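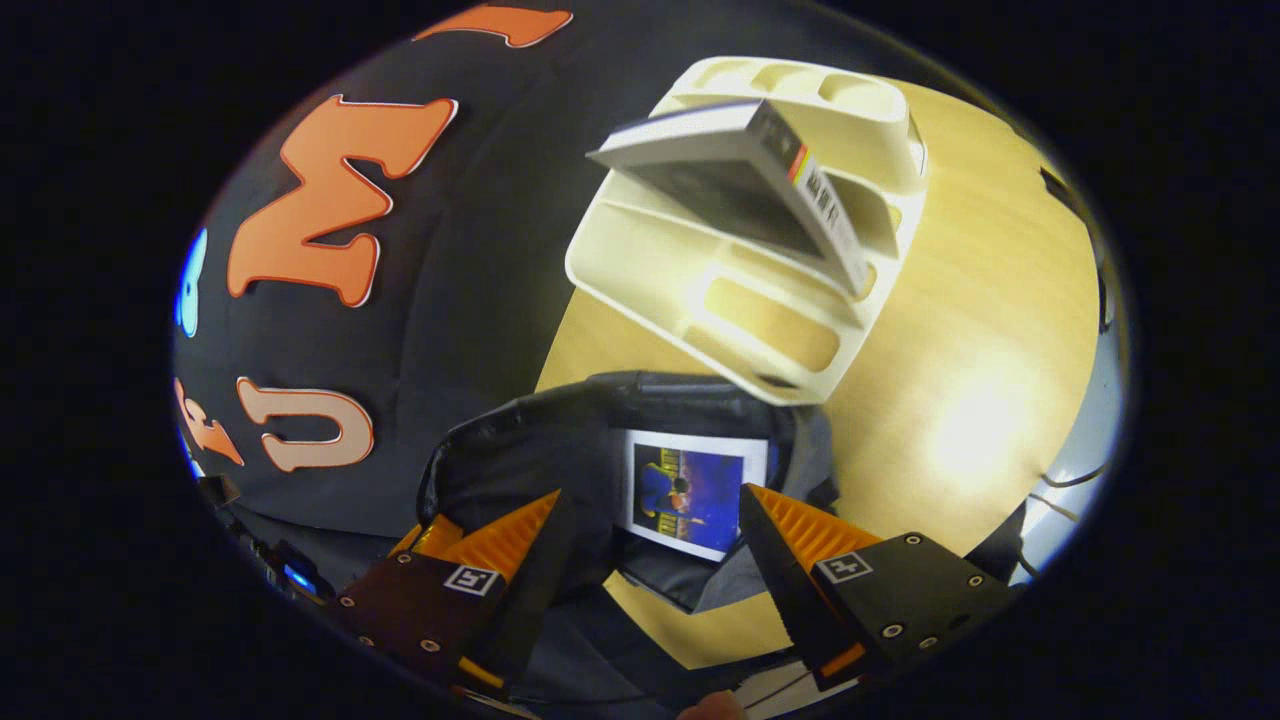
Arlo Gallagher swears a desk organizer only moves the mess uphill, and I used to be right there with him. Then I got a cream-white one with rounded compartments and a row of skinny pockets along the top, and I'm sold! Pens go up there, chargers in the front tray (mostly), and boxes wherever they'll balance. My photo cards still wander all over the place. I spent nearly 33 minutes sorting them in November and loved every one of them.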